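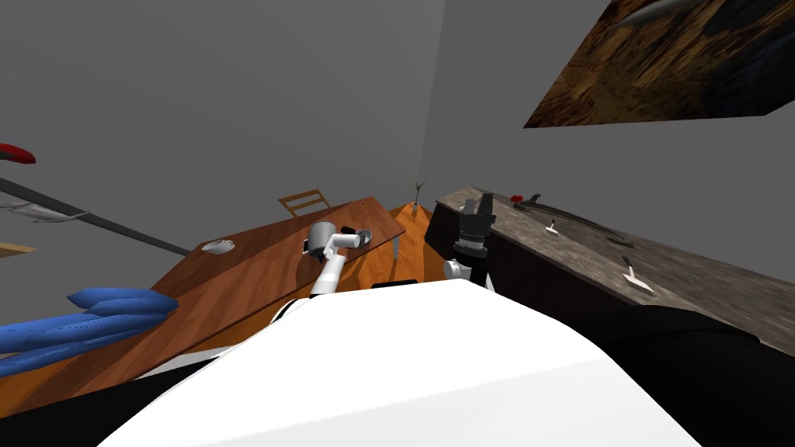
Cistside writes and checks working rules for robots that share rooms with people. We are a small firm in Benbridge, and we started because we kept reading safety policies that could have been written for a stapler. Most of them say the robot must "operate safely at all times". Fine, but what does that mean for a two-armed machine in a simulated kitchen, with one gripper pointed at the table and the other raised toward a stone counter that has utensils lying on it? Which arm is allowed to move first? Does a cloth draped over the corner of the table count as an obstacle or as something to pick up? If a rule can't answer that, we send it back.

What we do

We test written rules in simulation before anybody tries them on hardware. A client gives us the rule book, we put the robot in a home or a workshop, and we look for the place where the wording gives out. It usually gives out early. One draft we reviewed in March ran to 100 clauses, and 21 of them used the word "appropriate" without saying who decides.

We don't hand out badges or stickers. We have our doubts about them, and we have more doubts about the firms that sell them. Passing in simulation tells you the rule held in simulation. Our reports say so on the first page, and a couple of clients have asked us to move that line further back. It stays where it is.

How we work

Every rule gets two readers who haven't spoken to each other about it. If they picture different behaviour, the rule is rewritten. Speed limits need a number and a unit. "Near a person" needs a distance. Anything sharp gets its own clause, including what the arm does if it loses its grip.

Review meetings are Wednesday mornings and clients are welcome to sit in and argue.

Who we are

Nerea Sotomayor runs the reviews and wrote most of our house style. Mihret Gebru builds the simulated rooms. Rodrigo Peñalver came to us from machine guarding at Collado and still distrusts any stop button he hasn't pressed himself. Nanna Zoëga looks after clients and the Wevidstead office.

If you have a draft standard you're a bit too pleased with, send it to Nanna. First readings take 4 weeks.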